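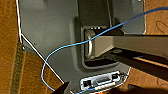
Montserrat Sandoval: I always route the blue cable last and it ends up lying across the recess. Is there a better order?

Yes. Work from the thickest cable to the thinnest, and fix each one before starting the next. Thin cables go last, but they need their own path along the edge of the housing.

Tools: cable ties (100 mm or shorter), a soft brush, a dry cloth, side cutters.

Step 1. Shut down the equipment and unplug it at the wall. Label both ends of every cable before removing anything.

Step 2. Brush out vents and recesses. Wipe the molded surfaces and the seams between them with the dry cloth. Do not use spray near a vent slot.

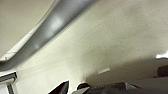

Gray band with the thin white strip along its edge.

Step 3. Lay each cable along its route without ties. Leave 60 mm of slack at every connector — more if the stand tilts. Keep cables clear of hinges, metal loops and screw heads.
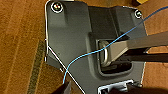
Can I run a thin wire straight over an opening if nothing in there moves? I have done it for years.

It can be done, but the wire will snag the next time someone reaches in. Go around the lip.

Step 4. Tie at intervals of 4 inches and trim the tails flush. Ties should slide with light finger pressure.

Step 5. Put away everything that came out during the job. Packets and boxes go first, then dishes. 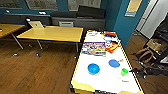 Bowls and cups should be off the table before the equipment is powered up again. Reconnect at the wall, check each labeled connection in turn, and remove the labels after 3 days of normal use.

Last updated February 24, 2018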